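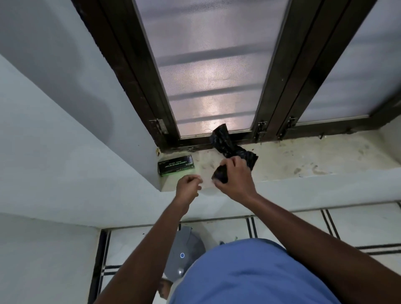 Obura: The Complete Series box set review

Released Mon 30 September by Bridosberg

Obura ran for three series and 47 episodes, and until now the only way to see all of it was to know somebody who had taped it. Bridosberg put out the first series on its own years ago, in a cardboard sleeve with no extras, and then stopped. The new box has everything, including the two-part wedding story that was pulled from the repeats. I have spent most of the past month watching it.

For anyone who missed it, Obura is a family drama set in a lakeside hotel of the same name. Faraji Athumani plays Daniel, the elder son, who comes home for his father's funeral and ends up running the place. He was not the star at first. The early publicity was all about the mother and her two sisters, and Athumani is barely in the second episode. By the end of series one the writers had clearly noticed what they had, and from then on most stories go through him.

The picture

The first series was shot on tape and looks it. Colours are a bit flat and the night scenes by the jetty are still murky. Bridosberg has cleaned up the worst of the dropouts but has left the grain alone, and I'm glad. Series two and three are much sharper. The hotel kitchen scenes look very good, and in episode 30 (the storm) I could make out faces that were only shapes on my old copy.

Everything is in the original shape with black bars at the sides. There is no option to stretch it, although your television will probably do that if you ask it to.

The sound

Sound is plain stereo throughout. Dialogue is clear in the main, but the theme music is much louder than the programme and I had the remote in my hand for the start of every episode. The subtitles are good. They cover the songs as well, and they keep the words of the radio in the background when it matters to the plot. There are a few spelling slips in the third series, where Mrs Rostov's name is given two different ways in the same conversation.

The extras

The best thing here is a long interview with Athumani, recorded in June in what used to be the hotel bar set. He talks about auditioning for a different part, about learning to gut fish for the camera, and about the death of Grace, his screen mother, which was written in a hurry when the actress fell ill. He is careful about that last subject and the interviewer lets him take his time over it. He does not say whether he would come back for another series. He is asked twice.

There are commentaries on six episodes. Two of them are worth hearing, the pilot and the wedding, where the director explains which lines were cut and why the cake changes size. The others are mostly people laughing at their own haircuts.

The deleted scenes are short and have no sound mixing, so be ready for some hiss. One of them settles the question of who sent the letter to Mrs Rostov, which fans have argued over since the series ended. I won't give it away.

The book

A 161-page hardback comes in the box. It has an episode guide, cast lists and a long chapter on the making of the series, with plenty about the Prirotano company, who built the hotel front and later sold it off in pieces. The episode guide is accurate as far as I checked. The photographs are small, and too many of them are the same publicity shots that were in the magazines at the time. I would have liked more from behind the cameras.

The packaging

The box is sturdy, but the discs are held in tight card pockets and you have to pull hard to get them out. Two of mine had light marks on them when new. They played without trouble. The episode titles are printed only inside the lid, so you need to open the whole thing to find out which disc you want.

Menus are simple and quick. You can play a full disc in one go, but you can't skip the "previously" section except by fast-forwarding.

Is it worth buying?

If you followed the show, yes. The price is high, and there will be people who want only the first series and already have it. Bridosberg says it has no plans to sell series two and three separately. For somebody new to it, I would borrow the first few episodes before spending the money. The opening is slow, with a lot of arguing about the will, and it doesn't pick up until the younger brother arrives in episode four.

The wedding story is as good as I remembered. The final episode is still too short.

Picture: 4 out of 5
Sound: 3 out of 5
Extras: 4 out of 5
Overall: 4 out of 5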